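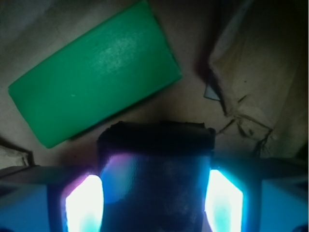

Up before six again, and so tired now that my handwriting would be sliding off the page if I were still keeping this on paper. May has been nothing but floors. I took on the old Drilia bakery building for the whole month (what was I thinking?) and tonight the back hall is finished at last, all 780 square feet of it, and I am sitting down with my shoes off and a plate of toast and feeling pretty pleased with myself.

The scrubber came from Mabaso on a two-week hire, the walk-behind kind with the big squeegee on the back, and I had forgotten how much I like driving one. You get into a sort of rhythm, up and back, up and back, and the gray comes off in a stripe and there is the red tile under it looking like somebody's Sunday kitchen. I did have one bad hour this morning when it left a wet trail behind it everywhere I went. I checked the hose, I emptied the recovery tank, I said some words my mother wouldn't have cared for, and then Eskil Lindholm came by with the keys, got down on his knees in his good pants and found the squeegee blade on back to front. I'd put it on that way myself last night. He was very nice about it!

The Tikier degreaser is strong stuff and I don't think I'll order it again, it gave me a headache even with both doors propped open. The Plurnard one is slower, and you have to let it sit a good while, but it rinses clean and my hands don't feel like paper afterward. I worked the corners by hand with that, and all along where the ovens used to stand, which took longer than the rest of the hall put together.

Eskil says the date over the door is 1851, so I suppose there have been a great many people on their knees on that floor before me. I thought about them a fair bit while I was scraping.

Front room tomorrow. Must remember to charge the batteries overnight, and buy two more mop heads, and call Mabaso to ask about keeping the machine through the end of the month.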